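Workshop notebook, Clurnero club shed
August 2022

Goal frames and nets, pre-season. Good day today, so writing it all down while my hands still smell of galvanizing spray.

Started with the north goal. The crossbar has had a sag in it as long as I've been coming here and I always assumed the tube was bent. It isn't! The sag is all in the left corner joint, where the spigot has worn oval and lets the bar drop. Sleeved it with a strip of thin steel wrapped once, tapped the bar back on, and it sits dead level. I put the long level on it three times because I didn't believe it. Keeper coaches, you can stop complaining now.

South goal has the same wear on the right side but less of it. Sleeved that too while the strip was out. Left the bolts finger tight until the frame is standing on the field, then nip them up. Did it the other way round in March and the posts ended up toed in, so please don't "help" by tightening them in the shed.

Nets. The Huaranga net is lovely stuff, soft and easy on the fingers, but it has gone at the bottom back corner where the mower clips it. Patched with the braided twine, double sheet bend at every knot. Slow at first and then you get a rhythm going and don't want to stop. The Brorkden net is stiffer and the knots hold better, though it fights you the whole way. If we buy again I'd go Brorkden for the match field and Huaranga for the training goals, where somebody is always putting them up and taking them down.

Drop test on the patch: hung the net off the rack, clipped the bag of old training weights to the mended section and left it over lunch. No slip in the knots. Then I kicked a ball into it from close range for longer than I strictly needed to. Holds fine. Made a great sound.

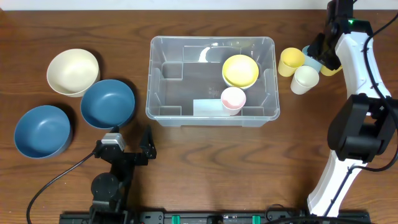 Three bowls on the table, one cream and two teal-blue.

Clips next. Went through the whole bin. We have 300 of the plastic hook type and they are all the old pattern, the ones that snap as soon as it gets cold. 100 of the new twist type came with the Grirkusham order and they are so much better. Quarter turn and they lock, and you can do it with gloves on. I've put the new ones on the match goals, crossbar and posts, and kept the old ones for the ground bar where they get less pull. Old ones go in the bin marked SPARE, please don't mix them back in.

Ball pressures. Finally got the gauge to agree with itself. It was reading high because of grit in the needle seat, so I blew it out, put a drop of silicone on the needle and checked it against the new gauge. They match now. Two of the match balls lose air overnight, both at the valve. Bubble test in the bucket shows it clearly, a slow string of tiny ones right by the rim of the valve. Tried the valve sealant on one and left the other alone as a comparison. Will check both at the next session. If the sealant works I'm going to be insufferable about it.

Corner flags: spring bases cleaned and greased, all moving freely again. One has a hairline crack in the collar. Taped for now, wants a proper weld.

Line marker: wheel bearing is noisy but turning. Flushed the nozzle with warm water and got a whole summer's worth of dried paint out of it, very satisfying. It lays a nice crisp line on cardboard now. Want to try it on the far touchline before anyone touches the match field - the grass is long down there and it will tell us whether the spray height is right.

Part number for the bearing is 599, written on the inside of the cover in marker so we don't have to strip it down again to find out.

To do
Weld flag collar
Bearing for line marker
Recheck the two leaky balls
Anchor weights for the training goals, the handles need looking at
More braided twine, the white, I used nearly all of it
Stand both goals up and check crossbar height at center and at each post

Really want to see that north goal up on the grass with a straight bar.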